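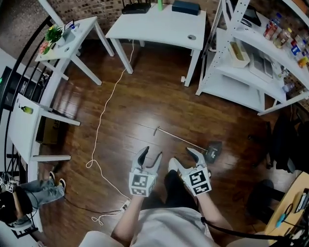
Issue 13, page 7

Leave the floor alone, they tell me, it is only cables. I want to disagree, in a friendly way.

A white cable on a dark plank floor is at least easy to see. It makes its big loop from the table down to the power strip, and you step over it. The thin black cord is the one I worry about. On dark brown wood it almost disappears, and so does any small dark thing that somebody drops there.

I have shared workrooms for many years, and in all of them people care first for what stands on the tables. We put yellow flowers in a pot, we give the router its corner, we find a place for the green bottle. Then the extra cable goes down to the floor in coils, and a cardboard box goes under the desk, and we say the room is tidy. My colleague Vasanthi Shetty says that a room must be a little untidy or no work is done in it. She is right about desks. I do not think she is right about floors, where we walk with our hands full and our eyes on something else.

My proposal is modest. Buy a shorter cable. If the table has a round hole in the top, use it, and let the wire go down along the leg. Lay the rest by the wall, under the bricks, where no foot goes. And when a metal rod is on the planks, the person who sees it first should pick it up, also if it is not his.

At Lorari we tried this in May and it took us 90 minutes, with a long discussion about whose adapter was whose. Kálmán Dudás still has two of them in his drawer, and I would like mine back.

Deepika Annamalai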